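Thursday, September 28, 2023

Pitching shed, bullpen side. Third session on the Drumura ball tracker, and the first where it agreed with itself twice in a row.

Eduard threw, Janka caught, I wrote things down and was told I was standing in the wrong place. Fastballs first. The tracker had his spin at 2334 rpm on a pitch he swore was his best of the month, then gave the next one the same number. He says that proves his delivery is repeatable. Peadar says it proves the thing is stuck. Velocity 86 on both, and the pocket radar read 86 too, so I'm siding with Eduard for now, which he will be unbearable about.

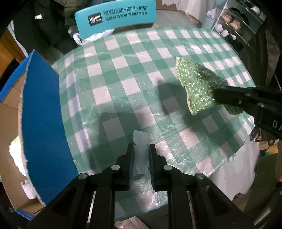 Changeups were worse. Of 8 thrown, the tracker called six of them sliders. Eduard doesn't have a slider. He has asked whether he could be credited with one anyway.

Moved the unit back behind the plate and re-leveled it. The left foot had sunk into the turf again – same foot as last time, same turf, same person who said a shim wasn't needed (me). After that, four changeups out of five came up with the right label. The fifth bounced, so I left it out of the sheet.

Kazimír wants the seam-orientation numbers before fall ball. Told him they exist. Did not say where.

To do: shim. New batteries for the radar. Ask Vlasta if the indoor mound is really 6 inches low at the back or if that was the tape measure with the missing end.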